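Ballside Robotics Club

Ballside is a student robotics club in Jonovberg, and I've been a member long enough that I probably shouldn't be the one writing its article — but here we go! Haiyan Yao started it one October with five students. Our main project is Zarik, a two-arm can-stacking setup.

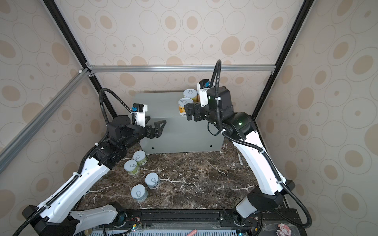
Zarik's right gripper holding a yellow-labeled can by the gray box.

Each team gets eight minutes at the Meng Cup, our yearly contest, and cans on top of the box score double (my team has never won, but we're loud).

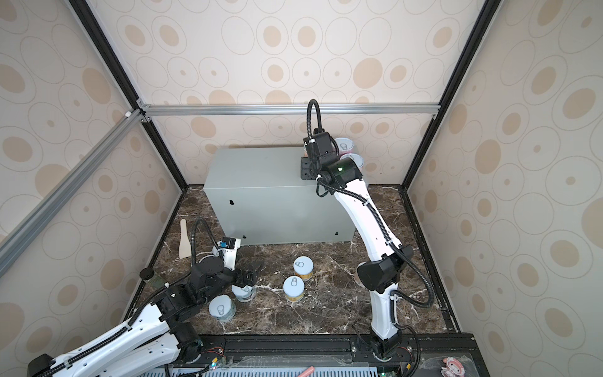

Practice runs go on for over two hours, and new members usually start with the left arm. Haiyan still writes the rules, and she changes them a lot. The current set dates from Thursday, January 28, 2021.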